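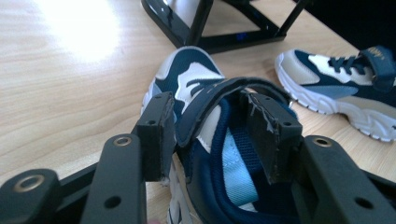

Nov 10, 2022 – The children's shoe swap at the Rekamitz community center is back on Saturday, in time for the season when every foot in town grows overnight. Last year's swap took in 660 pairs and sent home nearly all of them, along with 12 single boots still awaiting an explanation. Organizers are again asking for sneakers with a hook-and-loop strap, like the navy and cream pair on the table, which tend to vanish before the coffee is ready. Lace-ups are welcome too, preferably without the knots.

Shoes can be dropped off at the Kosier store on the square until Friday evening. Pairs should be clean and, ideally, pairs. Whatever is left goes on the racks again in December.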